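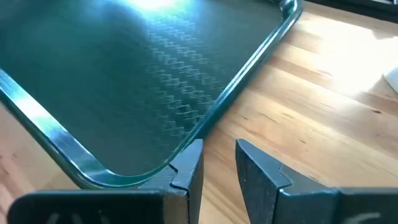 Começámos pela questão dos tabuleiros, que era o primeiro ponto da ordem de trabalhos e que acabou por nos levar quase metade da reunião (eu avisei!). Para quem não pôde vir: temos de decidir com que tabuleiros servimos os lanches na sala da Cisturum a partir de setembro, porque os antigos já não dão para todos e metade está empenada. O verde-escuro, de cantos arredondados e rebordo levantado, esteve em cima da mesa de madeira clara e foi o que mais conversa deu. A Mitali gosta muito daquele fundo com textura entrançada e acha que os copos escorregam menos ali do que nos lisos. O Colm disse logo que textura é sinónimo de migalhas agarradas, e a partir daí foi um bocadinho pingue-pongue entre os dois, com muita simpatia, diga-se.

Estivemos presentes eu, Jurgita Petrauskas (a tomar notas, como sempre, e desde já peço desculpa pelas abreviaturas que escaparem), a Mitali Abeysekara, o Colm Scanlon, o Chaminda Amarasinghe e o Panagiotis Chrysikopoulos, que chegou já íamos no preço. Reunião de 22/06/2024, na sala grande.

Quanto ao preço: o Chaminda pediu orçamento à Vustero para 18 tabuleiros verdes e deram-nos 134 euros, entrega incluída. A loja Gilstead tem uns mais baratos, mas são redondos e não cabem no armário de baixo, que eu fui medir com a fita: 57 centímetros de fundo e nem mais um. O Panagiotis perguntou se não podíamos simplesmente tirar uma prateleira. Podíamos, mas depois onde é que ficam as chávenas? Ficou sem resposta e seguimos em frente.

O Colm insistiu que alguém lavasse o tabuleiro à mão e na máquina antes de se encomendar fosse o que fosse. Achei justo. A Mitali leva-o para casa esta semana e faz a experiência com azeite e com doce de morango, que são as duas coisas que mais entornamos. Depois diz-nos por mensagem.

Decidido: se a lavagem correr bem, encomendam-se os 18 à Vustero. Votámos todos a favor, o Colm com a ressalva de que quer ver o resultado do doce. Fica registada a ressalva, Colm!

Segundo ponto, a arrumação do armário. Combinámos que os tabuleiros passam a guardar-se ao alto, encostados à direita, e que as toalhas de mesa sobem para a prateleira do meio. O Chaminda oferece-se para fazer umas divisórias, se alguém lhe arranjar ripas. Eu tenho umas na garagem que sobraram da estante e levo-as na próxima vez. Os tabuleiros antigos que ainda estão direitos (separámos 10) ficam para o jardim e para os miúdos pintarem em cima. Os outros vão fora.

Terceiro ponto, a mesa. O Panagiotis queria pôr oleado por cima para proteger a madeira. A Mitali acha um crime tapar uma mesa tão bonita e eu, confesso, também. Ficámos por bases para as panelas quentes e um pano à mão para os pingos. O Panagiotis não ficou convencido e pediu para voltarmos ao assunto antes da festa de dezembro, quando vier a família Sivakumar com as travessas grandes. Aceite.

Falou-se ainda da chaleira que desliga sozinha (o Colm vai ver a ficha) e das colheres de chá, que continuam a desaparecer. Se alguém as tiver em casa, por favor tragam!

Por fazer até à próxima reunião:
Mitali: lavar o tabuleiro e dar notícias
Chaminda: confirmar com a Vustero o prazo de entrega
Jurgita: levar as ripas
Colm: chaleira
Panagiotis: ver preços de bases para panelas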